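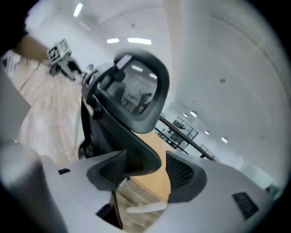 Hand-held gripper with mesh finger pads and top mirror, workshop session.

Workshop Tips: Care and Storage of Hand-Held Grippers
Petbridge Student Robotics Club

The following advice has been compiled for members of the club, for parents assisting at sessions, and for visiting teams who share our benches. It applies to all hand-held grippers issued for the tidying project, in which students pick up and put away small household items by hand so that the recordings can later be used to train the club's arm. Suggestions from the December review have been included. Members are asked to read the page before their first session of the term.

Before the session

Clear the table and the floor beside it. Small parts left over from other groups should go back in their trays before any gripper is taken off the shelf. Long sleeves should be pushed up past the wrist and secured, and loose bracelets removed.

Check the finger pads under a good light. Mesh pads collect lint, crumbs and pencil dust, and a clogged pad will slip on smooth objects such as spoons and jar lids. Brush the mesh with a dry, soft toothbrush, working in one direction. Do not use a wire brush or a kitchen scouring pad.

Wipe the mirror last. A clean microfiber cloth, lightly dampened with plain water, is sufficient. Window cleaner must not be sprayed directly on the mirror, as it runs under the bezel and leaves a cloudy line that cannot be removed. Paper towels are not permitted for this purpose.

Markers should be flat and free of glare. If a corner has lifted, replace the whole marker. Spare sheets are kept in the Filtach drawer, second from the top. Clear tape placed over a marker will shine under the ceiling lights and spoil the recording.

During the session

Grippers are used in pairs. Each student keeps at least a forearm's length from the next pair, and the tools should not be knocked together to attract attention or to test the pads.

Close the fingers gently. Most damage to the pads in the fall term came from squeezing hard objects, chiefly keys and bottle caps. If an item does not lift at the second attempt, set it aside and note it on the sheet. Soft items such as socks, sponges and dish towels are the best choice for beginners.

Pieces that fall to the floor should be picked up promptly. When a task is meant to be carried out on the floor, place a mat or mark the area with painter's tape - masking tape leaves a residue on finished wood.

A session should last no more than 30 minutes without a break. Younger students may need to stop sooner. Wrists tire before the student notices, and tired hands produce poor recordings.

After the session

Wipe the housing with a cloth and a drop of dish soap in warm water, then dry it at once. Keep moisture away from vents, slots and openings. Sticky residue may be lifted with a little cooking oil on a cotton swab, followed by soap.

Inspect the screws on the mirror mount. They should be finger-snug plus a quarter turn. Overtightening cracks the plastic, and two mounts were replaced last term for this reason.

Store each gripper upright in its own bin with the fingers open. Nothing is to be stacked on top. The bins labeled Major are for the older set and have a different insert; please do not exchange them.

Record sheets go in the blue folder. The club has logged 1,216 usable recordings toward its goal of 3,000, and a sheet without the student's initials and the name of the item cannot be counted.

Repairs and supplies

Worn pads and loose mounts should be reported to Ikechukwu Uzor. Requests for cloths, brushes and tape go to Dezső Balogh - kindly allow a week.

Page last revised March 7, 2026.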